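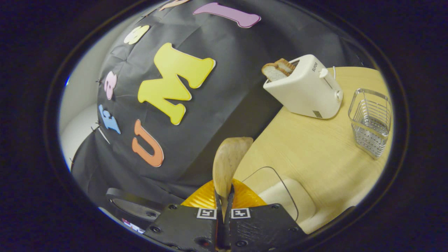 Breakfast practice: a gripper holds a wooden stand-in for a slice of bread, with the toaster waiting.

Every few months somebody announces that the kitchen robot is nearly ready. The latest is Tratus, which told investors in June that its arm would be making breakfast in ordinary homes within 2 years. I have been hearing that promise for most of my working life, and I still butter my own toast.

Toast is a fair test. A slice has to be picked up without being crushed, turned the right way and lowered into a slot hardly wider than itself. Then comes the lever, which needs a firm push, and the wait, and a hot slice that never comes up quite the way it went in. A child of seven manages it.

Bemeo, a rival, says its machine got bread into the slot 81 times out of 100. That sounds good until you picture the other 19 on a Monday morning. The firm used the same toaster on the same table throughout, and its bread was wood. Wood doesn't tear, bend or shed crumbs. Ask about a floppy end slice from a cheap white loaf and the talk moves on to next year's model.

Shop floors are kinder. At the Bovomwood depot, 21 Zamfir arms pack boxes all day and seem to do it well, but the boxes are all one size and the floor is kept clear. No house I know is run like that.

The price doesn't help. Tratus hopes to get its arm down to £2000 – before fitting, and before the yearly fee for the software. My toaster was a good deal less, and when it jams I turn it upside down over the sink.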